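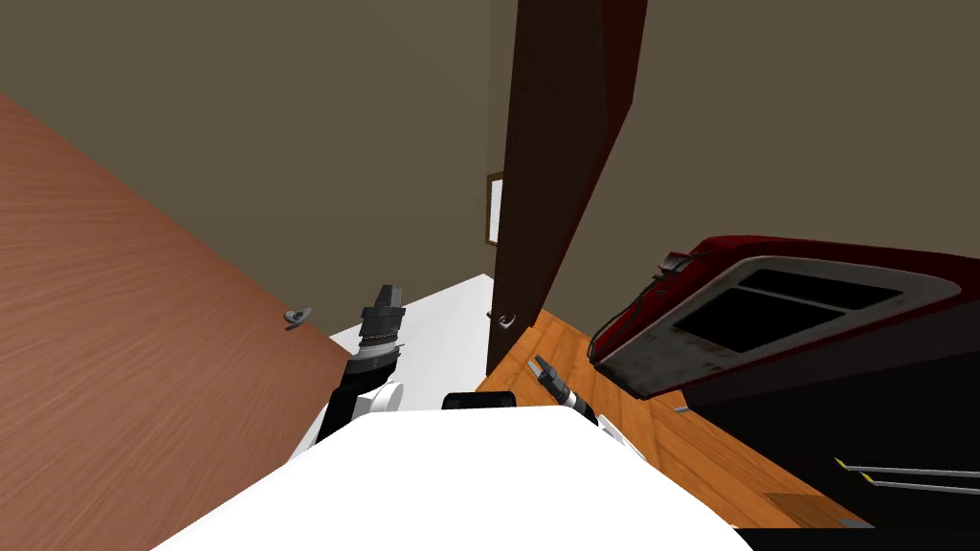 Carving and printing lino at the kitchen table – talk notes

Search this site Search Go

Privach Print Circle, May 12, 2018
Chia-jung Wan

Start: thank Yao-tsung for the table and the lamp. Pass the two blocks round NOW, not at the end, people like to handle them while I talk. Warn them the fish one still sheds crumbs.

How I got into it. Short! School, potato prints, then nothing for years, then a set of cutters in a yard sale box. Blunt. Thought I was bad at carving. New blade, and suddenly I could do a curve.

The lino. Gray stuff, burlap back. Warm it first – sit on it, put it on the radiator, whatever. Cold lino crumbles and the cutter skids. Soft pink rubbery kind is easier to cut but loses fine lines in the press. I use both. Check the date on old stock, if it cracks when you bend it a little, bin it.

Drawing. Mirror image. Say it twice. Letters backward!! Tell the July story, the 80 cards that said the street name the wrong way round, hold one up. Trace, flip the tracing, rub down. Go over in marker so it doesnt smear.

Cutting. Small V first for outlines, then the wide U to clear. Free hand BEHIND the blade always. Turn the block and keep the hand still. Show the bench hook, pass it round too. Shallow is fine, you only need the ink to miss it.

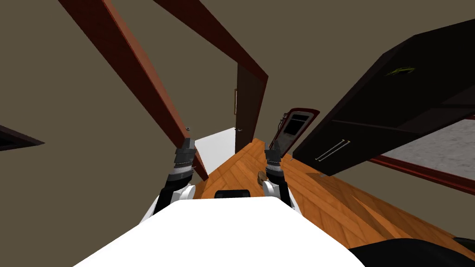
Mixing ink. Start with the light color and add the dark in specks off the knife tip, never the other way, you'll end up with a bucket of it. Most beginners go straight to black from the tube and it looks harsh on cream paper. Try a muted color as the first layer, like the taupe on the wall up on the screen – white, a bit of brown, a speck of black, tiny bit of red if it goes green on you. Mix more than you think. I have never once matched a color the second day. Roll it out until it hisses. If it's making a wet slappy noise theres too much on the slab.

Paper. Revier for the good ones, Flalonach for proofs, cheap and it takes a spoon well. Both smooth. Bumpy watercolor paper = holes in your black areas. Let them feel a sheet of each.

Printing by hand. Wooden spoon, small circles, middle outward. Peel a corner and peek, lay it back down, rub again where it's pale. Demo here, 3 prints, don't chat while doing it or I'll put my sleeve in the ink again.

Two colors. Cardboard frame taped to the table, block goes in the same corner every time. Print the light layer on everything, 13 sheets if you want to end up with ten. Let it dry before the next layer, oil ink takes days. Don't stack them wet, I know I said it already.

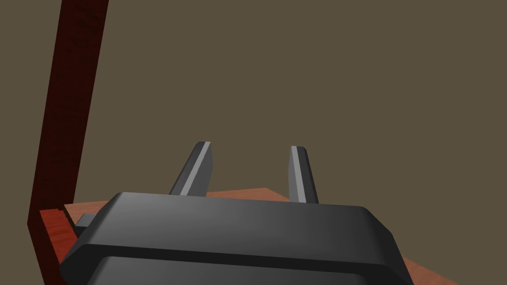
How often should you sharpen the cutters? Strop them at the start of each session, and use a proper stone when the blade starts to tear the lino.

If time: the Chung press, what I paid, why I still use the spoon for small stuff. Skip if past the half hour.

Clean up – vegetable oil on a rag, then dish soap. Never water first with oil ink. Spread rags flat outside to dry, not balled up in the trash, they can heat up and catch fire. IMPORTANT, dont rush this bit.

Handout is on the chair by the tea. Get blocks back before anyone leaves!

Contact | Copyright 2018 Privach Print Circle | Back to top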